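Manipulation Data Working Group
Minutes, June 13, 2018

Present: Verkitura (data and training), Kleinschmidt (gripper hardware), Womard (evaluation). Curel joined by phone for items 2 and 3.

1. Minutes of the previous meeting

Approved with one correction. In the section on storage, "per session" should read "per episode."

2. Status of the garment collection

Verkitura reported that 275 demonstrations of the T-shirt folding task have been recorded with the hand-held gripper and passed the first check. The target for this phase is 900. Demonstrations are accepted if the tracking is continuous from start to finish and the final fold lies inside the tolerance agreed in the protocol.

Most rejected episodes failed on tracking. The typical case is a fast wrist turn during the second sleeve fold. Operators will be told to slow down at that point. The protocol text will be changed accordingly (see actions).

Womard asked whether the surface should be cleared before each episode. Verkitura's position is that other objects may stay on the table if they do not block the fold, and that the policy should see them in training. Womard accepted this for the training set but wants the evaluation layouts written down in advance. Agreed.

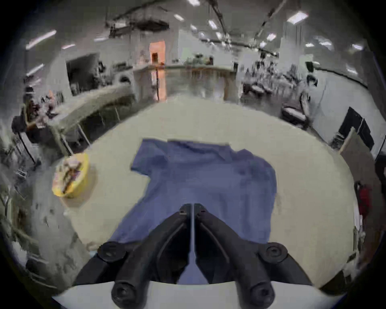 Figure 1. View from the gripper camera, fingers together, blue T-shirt on the round table.

Curel asked how much of the wide-angle view is used as policy input. The full view is kept, including the room behind the table. Cropping to the table was tried on the earlier towel data and made the approach phase worse. The explanation offered was that the background carries most of the information on camera motion when the cloth fills the lower part of the view. Curel would like to see this repeated on the shirt data before it goes in the report. Verkitura will run it as a side experiment.

3. First training result

A policy was trained on the first 40 accepted demonstrations as a test of the pipeline. It reached the near sleeve and closed on the fabric in most trials, but often picked up two layers. No success rate will be quoted from this run. The trial layouts were not fixed and the number of trials was too small.

Discussion of the double-layer grasps. Kleinschmidt considers the finger tips too thick for a single layer on a hard surface and proposed a thinner tip insert. Verkitura considers it a timing problem: operators press down before closing, and the policy closes early. Both can be tested. It was decided to change the timing first, as new tips would make the existing demonstrations harder to compare with later ones.

The next training run will use 280 demonstrations, five more than are on hand, so that the validation split divides evenly. Curel asked for the same random seed list as in the towel experiments.

4. Hardware

Kleinschmidt has checked finger alignment on both hand-held units. One showed play at the base after long use and was retightened. Alignment will now be checked at the start of each recording day and entered in the log with the unit number.

The gripper width signal drops out for short periods on unit 2. Cause not known. Episodes with a dropout longer than three samples are to be flagged and kept out of training until this is resolved.

5. Evaluation plan

Womard presented a draft with three shirt positions and two starting orientations. Shirts not used in training will be added in a second round. The draft counts a fold as successful if both sleeves lie inside the body outline. Kleinschmidt objected that this ignores the hem. A hem criterion will be added as a separate score.

The full evaluation stays scheduled for November.

6. Actions

Verkitura: revise protocol text on wrist speed and closing order; run the cropping comparison; start the 280 run.
Kleinschmidt: trace the width signal fault on unit 2; drawing of the thin tip insert, no parts to be made yet.
Womard: fixed evaluation layouts, with hem score.
Curel: send the seed list.

7. Other business

None. Next meeting to be set once the training run has finished.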